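Neddale Nights: a fan-made game mode, and the match data that came out of it

README, last tidied up 6 Dec 2020

Hello! I'm Manju Shukla, and this is the home of Neddale Nights, a chase mode I made for the open-world game Brostholm. One side drives, the other side hunts on foot, and the map goes dark every few minutes. The mode is in the folder called mode, and the match logs are in the folder called logs (if you only came for the data, skip down a bit).
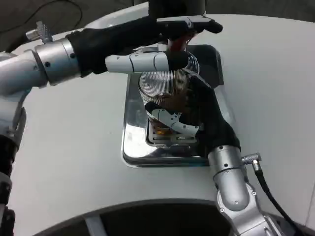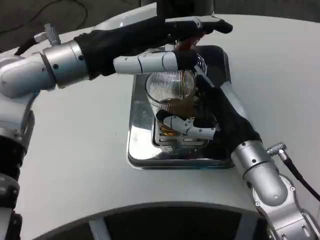 Ribbed glass and steel tray, two views.

Installing it

You need Brostholm with the May patch or anything newer. Drop the mode folder into your custom modes folder, restart the game, and Neddale Nights should turn up in the lobby list under Adversarial. If it doesn't, check you haven't ended up with a mode folder inside another mode folder. I've done it more than once!

How a match goes

Up to 6 drivers against 2 hunters. Drivers have to reach three beacons and get back over the bridge. Hunters can't use cars, but they run faster in the dark and can hear engines from a long way off. A match is 3 rounds, and the sides swap after each one. The Matubbar map is the one I'd start on, as the Justia map is all tight alleys and the drivers get stuck on bins.

What's in the logs

There are 500 matches, one plain text file each. Every line is one event: the time in seconds, which side, what happened (beacon, crash, catch, blackout, escape) and the spot on the map. Player names are swapped for random numbers before anything is saved, and there's no chat or voice in there at all.

Things to watch out for

Early matches were played when hunters were far too strong, so don't mix them with the later ones if you're looking at balance. The version is on the first line of every file. Crashes on the bridge sometimes get logged twice, and I still haven't found out why.

Using it

Do what you like with the mode and the logs, just put my name somewhere. If you make a new map for it please send it over, I'd love to play it. Bug reports go in the issues tab, with your log attached.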